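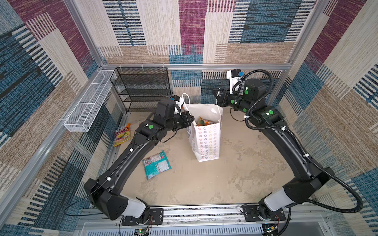
How often should a wool rug be washed?

Every three to five years is enough for most rooms. A rug in a hallway, or in a house with dogs, may need it every two years. Vacuuming once a week makes the biggest difference to how long you can wait.

Can I bring my rug in without an appointment?

Yes. The counter at Pundeck Rug Care in Cerdale takes rugs Monday through Saturday during opening hours. Roll the rug, don't fold it, and tie it in two places. We measure it while you wait and give you a written price before you leave.

Do you pick up?

We pick up in Cerdale on any weekday and in Plullon on Thursdays. Pickup is free on orders over $97. Please clear the furniture off the rug before the driver arrives. Our drivers can't move pianos, aquariums or beds.

How long does it take?

Normal turnaround is ten working days. Thick rugs take longer to dry, and we won't send one back damp. July is our busiest month, so allow an extra week then.

How is the price worked out?

By area and by fiber. Wool and cotton are charged at the standard rate. Silk, viscose and anything with a glued backing are charged at the specialty rate. Fringe cleaning is included. Fringe repair is extra and is priced by the foot.

What is the difference between washing and surface cleaning?

Surface cleaning treats the top of the pile and is done in your home. Washing is done at our plant. The rug is dusted from the back, soaked, rinsed on both sides and hung to dry. If a rug has an odor, only washing will help, and sometimes more than one wash is needed.

Will the colors run?

We test every dye before a rug gets wet. If a color moves in the test, we call you and explain the options. Rugs that have been touched up with ink or marker are a common problem, so tell us if you know of any past repairs.

Can you get pet stains out?

Sometimes. Fresh stains usually come out. Old ones may have changed the dye for good, and no cleaning will bring the color back. The smell can be removed in most cases.

What should I do about a spill?

Blot it with a white cloth. Don't rub. Use cold water, a little at a time, and keep blotting. Do not use dish soap, vinegar or carpet spray. Lift the edge and dry underneath with a fan if the spill went through.

Do you sell rug pads?

We stock Görtz felt pads in two thicknesses and cut them to size at the counter. A pad should be an inch smaller than the rug on each side. Cut pads can't be returned.

I found moths. Can I still bring the rug in?

Yes, but seal it in plastic first and tell us at the counter. It will be kept apart from other rugs and treated before washing. Vacuum the floor and baseboards at home while the rug is away.

How long will you hold a finished rug?

Sixty days at no charge. After that, storage is billed monthly.

Are you closed for any part of the summer?

The plant and the counter will be closed on 12th August for boiler maintenance. Pickups booked for that day will be moved to the next day.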